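Kastuleo Hand-Held Teaching Grippers (pair) — Sollton Robot Teaching Tools

Show the robot how you do it, with your own two hands.
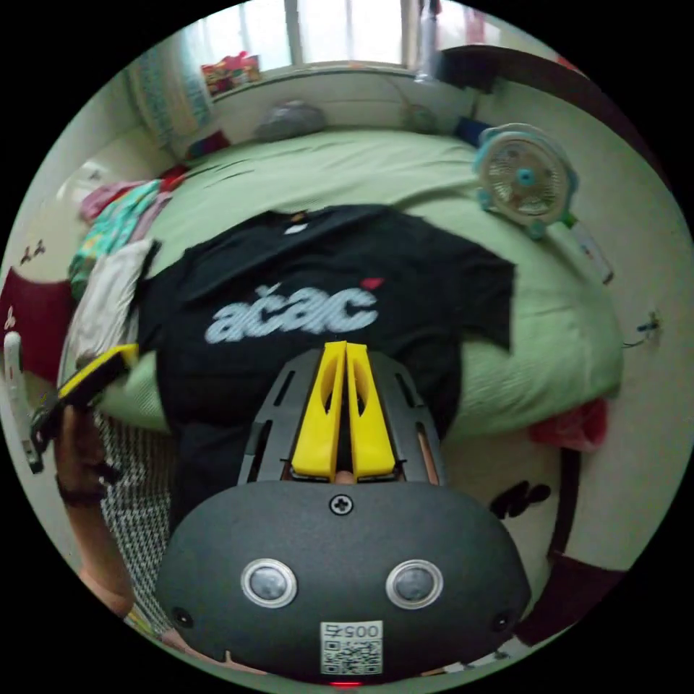
I started making these because I was tired of joysticks. I'd spent most of a winter trying to teach a two-armed machine to fold laundry by remote control, sitting in a chair with a controller in each hand, watching a screen, and every single sleeve took forever. Then Beat Aigner, who I share the Wundatwood workshop with, picked up a spare gripper off the bench, pinched the corner of a towel with it and just folded the thing. Took him no time at all! That was the whole idea, right there, and the Kastuleo is what came out of it after a lot of evenings and a lot of printed plastic.

So what you get is a matched pair, one for the left hand and one for the right. You put your fingers in, you squeeze, the tips close, and a camera looking out over the fingers records what the gripper sees while you work. Your robot wears the same fingertips on the end of its arm, so what it learns from is very close to what it'll see later when it's trying the job by itself.

Why hands and not a remote?

I still sell a remote setup (the Marti, see further down), and I like it for some jobs. But for clothes, bedding, bags, anything floppy, I'd go with the hand-helds every time. You feel the cloth through the fingers. You know right away when you've picked up two layers of a T-shirt when you only wanted the top one, and you let go and try again without thinking about it. With a remote you find that out three moves later, when the back of the shirt comes along for the ride.

The other big thing is that you can take them anywhere. No arm to bolt down, no table to clear. Do your folding on a bed, in a laundromat, at your sister's place with all her stuff lying around. I really do recommend that, by the way. Early on I recorded everything on one clean bench and ended up with a robot that could only fold shirts on that one clean bench. Piles of other clothes, wrinkled sheets, light coming in from a window, it's all good for it.

The fingers

Bright yellow, tapered to a flat tip, with a long opening cut through each one. They flex a little when you close them on something, which helps a lot with hems. I tried stiff ones first and they'd skate right over a thin cotton edge. The flat tips will slide under a single layer of jersey if you come in low, almost level with the sheet — that's the trick with shirts, come in low.

They swap out with a small screwdriver. A spare set is in the box, and you'll want it if you let other people use your pair.

The body

Dark grey, rounded at the base, with slotted plates on either side of the fingers. Please don't hold it by the plates when you carry it around, hold it by the grip. Every unit has a label on the housing with its number and a QR code, so you can always tell which gripper made which recording. Scan it at the start of a session and the software fills in the rest.

A full charge gives me 11 hours of mixed use. I've never wanted to fold laundry for that long in one day, but it's nice for a group passing a pair back and forth.

Getting decent recordings

A few things I wish I'd known when I started:

Slow down a bit. You don't have to move like a robot, but if you whip a sleeve across in half a second there's very little in there to learn from.

Finish what you start. If you mess up a fold, fix it and keep going. Those recoveries are gold, and I used to throw them all away.

Keep both grippers in play. People tend to park one hand and do everything with the other, and then the robot parks an arm too. Smoothing, holding a hem down, pulling the far side straight, give that second hand something to do.

Start each shirt a little differently. Some flat, some inside out, some half buried in the pile. I like to see 40 good recordings of one kind of garment before I bother training on it, and 100 before I show anyone the results.

What's in the box

Left and right gripper
Spare set of yellow fingers
Two wrist straps
Charger and cable
Screwdriver
Printed quick guide (I wrote it, so it rambles a little)

The robot-side fingers are sold separately, because everybody's arm is different. Send me the make of yours and I'll tell you if I have a mount for it. I've got 19 of them drawn up now and I add more when people ask.

What about the Marti?

The Marti is my remote rig: two small leader arms you move by hand while the real arms follow along. Get that one if your job involves pushing hard, heavy things, or anything hot or sharp you'd like to stay away from. It plays nicely with the Kastuleo software, and plenty of people end up recording most of their work with the hand-helds and then doing the last bit of correcting with the Marti. That's pretty much how I work too.

Shipping and questions

I build these in small batches and the next one goes out in April. If you're in a hurry, write to me anyway, I sometimes have a demo pair sitting here that's been used but works fine, and I'll knock something off the price. Small hands or big hands, tell me when you order and I'll fit the right finger loops before it ships.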